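Progress report to the Aguiar Fund: Kakomska Repair and Reuse Service, second reporting period

**Prepared by:** Jucélia Macedo, Service Manager

## Summary

The service has remained open throughout the period and spending is within the agreed budget. Opening hours at Kakomska were extended in August to include Tuesday evenings, as set out in the original application. Demand for electrical repairs continues to exceed the bench time available – this is the main point on which we would welcome the Fund's advice.

## Repairs and loans

Almost 200 household items were booked in during the period, chiefly lamps, kettles, radios and small kitchen appliances. Where a repair was not practical, the item was stripped for parts with the owner's written consent.

The tool library now has 25 lending kits. Seven of these were assembled with the second instalment of the grant and are intended for tenants moving into unfurnished homes. Late returns were a difficulty in the early weeks. A reminder by text message has been introduced and the loan period has been lengthened from one week to two.

## Training

The first basic repair course ended with 11 learners completing all sessions. Attendance fell in the middle weeks, when the bus service from Dulter was reduced, and the start time has been moved to 10.30 for the next intake. Feedback forms asked for more practice on plugs and fuses and less time on paperwork. The course plan has been amended to reflect this.

## Premises and storage

The lease on the Dulter store has been renewed on the same terms. Damp in the rear wall was treated by the landlord, and shelving has been put back along that side. Sorting of donated goods remains slow. Mixed boxes arrive without labels, and staff time is lost in separating usable parts from waste.
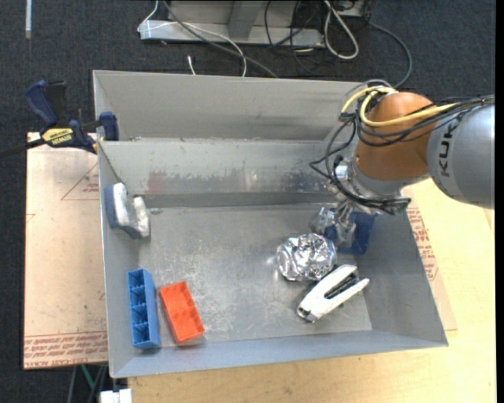

We have agreed with Clilura, our waste contractor, that scrap metal and hard plastics will be collected separately from next month. The charge for mixed waste should fall as a result, although the first invoice under the new terms has not yet been received.

## Matters for the next period

- Appoint a second part-time electrical repairer – the post has been advertised once without success.
- Complete the safety testing of all mains-powered tools in the lending kits.
- Agree a charging policy for repairs brought in by local businesses.

The Fund is asked to approve the transfer of the unspent travel allowance to the staffing budget. A revised budget sheet is attached to this report.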